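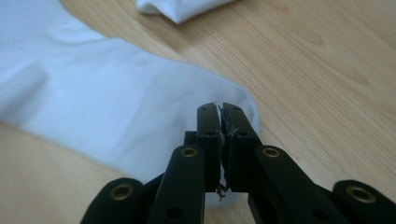
White sock, light wood, laundry day.

The Great Sock Sort

Hello again, and welcome to what has become the most requested page on this site (I know, I'm as surprised as you are). Last June I wrote one paragraph about how I deal with socks, way down at the bottom of a post about the linen closet, and I got more mail about that paragraph than about the closet, the mudroom and the pantry put together. So the socks get a gallery page of their own, starting with the one at the top, and I've put all my sock notes underneath it so I can stop typing them out in emails!

If you came over from the Bollgate neighborhood newsletter, hi! Most of us on this page live in apartments or small row houses, there's usually no laundry room to speak of, and the clean wash ends up on whatever flat surface is free. You'll feel right at home.

About the sock up top

I love a plain white sock. I used to buy every stripe and pattern going and I've slowly come all the way back around to white. This one is stretched out on a diagonal with its wrinkles still in it, and it's got that slightly bluish look whites get under some lights. I've seen people panic over that and run the whole load again. Please carry it over to a window first! Nine times out of ten it's the bulb.

The wrinkles I don't worry about one bit. A sock goes on a foot and the foot does the ironing.

Why I sort on wood

I've tried the bed, the couch, the top of the dryer at my sister's place and (for one bad winter) the bathroom floor. A pale wood surface beats them all for me. Dark socks jump right out at you, white ones still show up fine, and you can slide things around with the flat of your hand, which you can't do on a quilt. The bed is the worst. You sit down to sort, you lean back for a second, and there goes your evening.

Wipe the surface first, though. I skip this about every other week and I regret it every time, usually when I find toast crumbs inside a cuff.

How it goes at my place

Everything out of the basket and into one heap. Anything that isn't a sock goes onto a chair to be dealt with later. Then I lay the socks out flat, toes all pointing the same way, and I don't pair a single one until they're all down. That's the part people fight me on! They want to grab a pair the second they see it. But if you lay them all out first, the pairs are sitting there staring at you and you can go down the row in one pass.

A load for two people takes me 10 minutes if the phone is in another room. With the phone next to me it takes 17, and yes, I timed it both ways.

Fold, roll or knot

I'm a folder. One sock on top of the other, toe to cuff, done. Mostafa Samir, who has been reading this page from the very beginning, is a ball man and has written me two long emails in defense of the ball. His point is that a balled pair never comes apart in the drawer, and fair enough, it doesn't. Mine do sometimes. But the elastic on my cuffs is still good after years and I'm sticking with that.

Remigiusz Wasilewska wrote in to say that in her house they tie a loose knot. I tried it for a week. I did not enjoy untying socks at six in the morning, but my nephew thought it was the best idea I'd ever had, so maybe it's one for the kids.

Fuzz, pulls and stray threads

Turn your socks inside out before they go in the wash. You've heard it before, I'll say it again. The fuzz builds up on the side that rubs, and I would much rather have it on the inside. If you find a loose thread near the toe, snip it with small scissors and don't pull! I pulled one in front of company once and took the whole seam with it.

I keep a little bag of singles too. They get until the end of the season to find their partner and after that they're dust rags. A white cotton sock over your hand is the best thing I know for window blinds and baseboards.

The drawer

My drawer dividers are the Bolstead ones, the plain kind with no lid, and I cut one down to fit with a bread knife (don't tell anyone). A few of you asked about the Vonum boxes. I had a look at them and they're nice, but they were too tall for my drawer by a hair, so measure before you buy. Whites go at the front, darks behind, and the thick winter ones live in a bag on the closet shelf until it gets cold.

Where I buy the plain ones

Still Abdel Hamid, the little dry goods shop two doors up from the bakery. They keep plain white cotton in a bin by the register and they'll let you buy a single pair. Go early on Saturdays because the bin gets picked over.

Send me yours

I'd like this page to grow! If you've got a picture of your own sock sort, on a table or a bed or wherever you do it, email it over with a line or two and tell me whether you fold, ball or knot. Odd socks are very welcome. The towel page is next, and I've already got opinions about thirds.

Page last updated 2025-04-18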